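Crumb pass

The crumb pass is the last stage of clearing a table or counter, in which a surface that has already been emptied and wiped is gone over once more for whatever small bits are left. The name is used mostly by people who write about housekeeping. Most households that do it have no name for it, and a good many do not do it.

Origin of the term

The phrase is usually credited to Oluf Stougaard, whose short manual for boarding house staff, The Lykkegaard Table, sets it out as step 5 of the evening routine. Whether he coined it is doubtful. Stougaard borrowed freely from older hotel handbooks and rarely said which ones. Hanne Snorradóttir, who edited the second printing, wrote in her preface that she could find no earlier use, but she also admitted to having looked in only 4 books.

Method

Accounts differ. The Stougaard method calls for a dry hand drawn slowly across the surface, on the theory that fingertips catch what eyes miss. Later writers prefer a folded cloth, barely damp, pulled toward the body in overlapping strokes and turned at the end of each one. The Barnach method, popular for a time in school cafeterias, has the person crouch until their eyes are level with the tabletop and look along it toward a window or lamp. Its supporters claim it finds everything. It plainly favors people with good knees, and it does little on a dull finish, where low light mostly shows up the shading of the surface itself.

Pale matte surfaces

Housekeeping guides like to say that light, plain surfaces are easy to keep clean because "everything shows." The claim is repeated more often than it is tested. Dark crumbs do show on a light gray or off-white top. Salt, flour, rice dust, and bits of eggshell do not, and those are a large part of what falls in a kitchen. Shadows add to the trouble, as a soft one can look like a smear and invite a lot of pointless rubbing.

Segundo Condori tried to settle the matter with a count of leftover bits on 107 cleared tables, published in November in the trade newsletter Cirora. He logged 659 specks and concluded that pale tables came out worse. Sowmya Venkataraman objected that he had done all the counting himself, knew which result he wanted, and never defined a speck. Condori's reply dealt only with the last point.

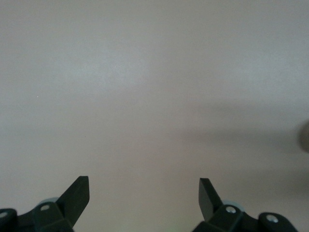 Is one pale speck on a gray surface worth a second wipe?

Usually a fingertip is enough. Press, lift, and wipe the finger on the cloth; going over the whole surface again tends to leave new lint behind.

Products

Several tools have been sold for the job. The Trarton roller, a sticky cylinder on a short handle, was advertised as leaving "a table with nothing on it." Prasetyo Kwok's review found that it picked up crumbs about as well as a damp cloth and cost a good deal more to refill. Small brush and pan sets have lasted longer on the market, though they work best on tablecloths and tend to push fine powder around on a bare top.

See also: Dish rack; Dusting; Table crumber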